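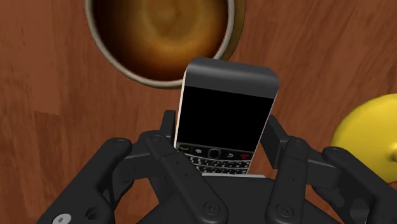
How do you get a water ring out of a wooden table?

Start with gentle heat and a cotton cloth, and move on to oil or a fine abrasive only if the mark is still there afterward. Most white rings sit in the finish, well above the wood itself, so you have a very good chance of lifting them at home in an afternoon.

I love this job! I've done it on the kitchen table, on my Clenamari sideboard (117 dollars secondhand, and worth every cent) and on a little Ueda side table that had 11 rings on it when I brought it home. Watching a cloudy circle fade is one of the great small pleasures of owning old furniture.

First, look at the color

White or milky means moisture trapped in the finish. Go ahead with the steps below. Black or dark gray means the water got through to the wood, and that calls for stripping and bleaching, a much bigger project that I'll cover on its own page in May.

What you need

A clean white cotton cloth (an old T-shirt is perfect)
An iron with the water emptied out
Plain petroleum jelly
Extra-fine steel wool, the grade marked 0000
Paste wax. I use Erketti in the dark tin, but any clear or matching wax will do

Step 1: Heat

Dust the table and wipe it dry. Fold the cloth in two and lay it flat over the ring. Set the iron to its lowest setting, steam off, and press for six seconds. Lift and look. If the ring is getting fainter, keep going in short presses, moving the iron the whole time it's down. I give it 12 presses at most, and then I stop, even if I'm having fun (I usually am).

Skip this step on shellac, which softens very easily. To test for it, put a drop of rubbing alcohol somewhere hidden, like the underside of the top. If the spot turns sticky, you have shellac, so go straight to Step 2.

Step 2: Petroleum jelly

Rub a thin coat over whatever is left of the ring and leave it overnight, 12 hours if you can stand the wait. Wipe it off in the morning with a dry cloth. It's slow and a bit greasy, but it's wonderfully gentle, and on my Ueda table it took care of the last few marks.

Step 3: Steel wool and wax

For stubborn rings only. Put a dab of paste wax on the steel wool and rub very lightly with the grain, never in circles. Check after every few strokes. You're taking off a tiny bit of finish here, so a light hand matters, and veneer with a thin coat may be better left alone.

Step 4: Wax the whole top

Don't stop at the patch! Wax just one spot and it'll shine differently from everything near it. Spread a thin coat from end to end, let it haze, then buff with a fresh part of the cloth. Mine gets this twice a year.

Keeping the rings away

Coasters, obviously, and the kind with a cork or felt base. I have a set of Eken ones that live permanently on the table, within reach of every chair. Wipe spills right away, and put a trivet under anything straight from the oven.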